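Winlow automation program

The Winlow automation program is a workplace automation effort at Winlow, a mail-order supplier of household and office goods. It covers the picking, packing and returns work at the company's Ranon building and, since its second phase, the training of robot arms by the company's own employees. The program is known inside the firm as Tarel, after the software that assigns tasks to people and machines.

Background

Before the program, all orders at Ranon were picked and packed by hand. Pickers walked the aisles with a cart and a paper list. Packers worked at fixed benches and were paid partly by the number of parcels closed per shift. The building had 606 employees when planning began, of whom 263 worked in picking and packing.

The company gave two reasons for automating: high turnover on the night shift and a growing number of small orders. Employees were told about the plan at shift meetings in May, and a written agreement on transfers and pay followed. Equipment for the first phase was supplied by Vukadinović, an engineering firm that had earlier built the building's conveyor line.

First phase

The first phase began on 2021-01-05. It replaced paper lists with handheld terminals and added fixed arms at the end of the conveyor to stack closed cartons on pallets. Stacking had been the heaviest job in the building. Workers who had done it were moved to receiving, returns or machine tending.

Machine tenders clear jams, replace worn suction cups and restart the arms after a stop. The job requires a two-week course. It is paid one grade above packing but includes standby duty, which some employees have refused.

Second phase

The second phase concerns goods that the fixed arms cannot handle, such as soft bags, thin boxes and loose small parts. Tarel does not program these movements step by step. Employees carry out the task themselves with hand-held grippers fitted with cameras, and the recordings are used to train the control software for the arms.

Recording is done in an office area away from the warehouse floor, with lockers and desk chairs close by. Square black-and-white markers are used for tracking the position of a gripper. A recording session normally includes picking up an item, placing it and returning the gripper to its starting point. Sessions in which an item is dropped are kept and labeled as failed.

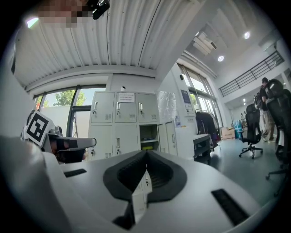

Effects on employees

The work of demonstrating tasks did not exist at Ranon before the second phase. It is open to anyone with a year of service, and most of those who do it come from packing. It involves little walking or lifting. Complaints have mainly been about sore wrists and the repetition of short movements, and sessions are now limited to 45 minutes with a change of task in between.

Total employment in picking and packing fell from 263 to 189. The reduction was made through transfers and unfilled vacancies, and the agreement rules out layoffs tied directly to the program. It does not cover temporary workers, whose contracts were not renewed after the first phase.

Parcel bonuses were dropped when the terminals came in, and a flat hourly supplement took their place. Fast packers earned less under the new system, while new hires and those in returns earned more.

Privacy and recordings

Faces, voices and name badges may appear in the recordings. Under the agreement, faces are blurred before the material is stored, sound is deleted, and recordings may not be used to judge a worker's speed. An employee can ask for a session to be removed until it has been used in training.

See also

Order picking
Palletizing
Teaching by demonstration
Shift work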